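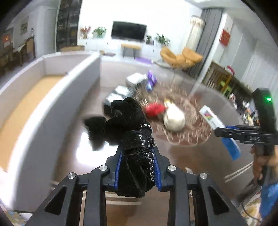

Figure 5. Peluche en velours noir, à coutures blanches en zigzag.

3.2 Entretien des textiles à poil ras

L'enquête menée en juin auprès des ludothèques de Lakora et de Femar a recueilli 1738 fiches de prêt, dont 1578 exploitables. Les peluches y font l'objet de 695 signalements d'usure. Les coutures décoratives sont citées plus souvent que le rembourrage, surtout à Femar, où le lavage en machine est la règle. Les fiches de Lakora ne précisent pas toujours le mode de séchage ; cette variable a donc été écartée du modèle.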